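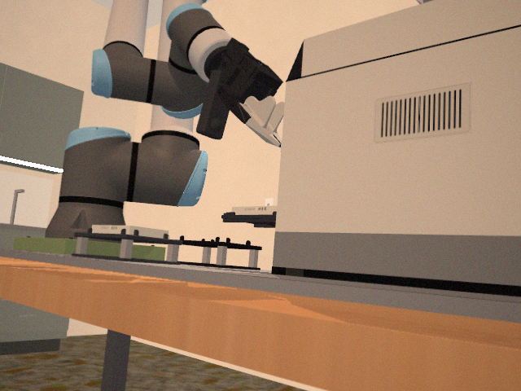
What should I do first when the plate transfer stops with the message "Plate not confirmed"?
Leave the arm where it is, press Hold on the Vonda panel, and read section 6.2 before you touch Home.

6.2 Recovery after a failed plate transfer

This section is for operators of the Vonda transfer arm with the Jilasier controller. It describes the fault which we had most often in the first months at Rerutlow: the arm stops at the tray of the reader and the controller does not know whether the plate is held or not.

CAUTION: Do not press Home while the gripper is near the tray. The homing path goes first sideways and then up. With the fingers at tray height the tray can be bent, and a bent tray must be replaced by Derkach service.

1. Press Hold. The lamp on the panel changes from green to amber.
2. Wait 8 seconds. The arm keeps its position with the motors on - do not push it by hand.
3. Open the page Gripper and read the value Grip width.
4. If the value is more than 80 mm, the controller counts the plate as held. Go to step 6.
5. If the value is lower, or it is changing, the controller counts the plate as lost. Go to step 7.
6. Select Return to rack, speed 25 %. Keep one hand at the stop button until the plate is down.
7. Select Raise straight. The arm moves up only, without turning. When it has stopped, press the stop button and take out the plate by hand. 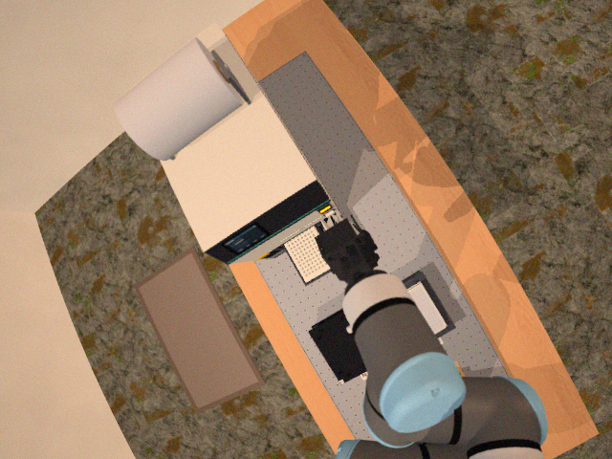 8. Check the tray with the flat gauge from the service box. The gauge must go under the tray at both ends without force.
9. Release the stop button, press Home, and stay outside the marked area until the arm is at rest.
10. Run the test transfer with an empty plate, two times. If the fault comes again, do not continue with samples.

Note: The message can also appear when the plate was put into the rack turned or not fully down between the pegs. The grip is then on the corner and the width is wrong from the beginning. Please look at the rack before you change any values in the controller.

Note: The limit in step 4 is for plates without lid. For plates with lid use the table in section 9. 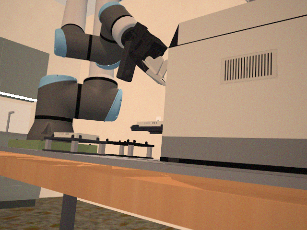 Barry Dawber wrote to us that on his night shift step 7 stopped halfway with "Joint 2 limit", and he asked if he may then use Home after all. The reply of Stepan Hutsuliak was that he may not: select Jog, axis Z only, and raise the arm in small steps until the tray is free, then continue with step 8.

Write every stop of this kind in the fault book, with the plate type and the grip width you have read in step 3.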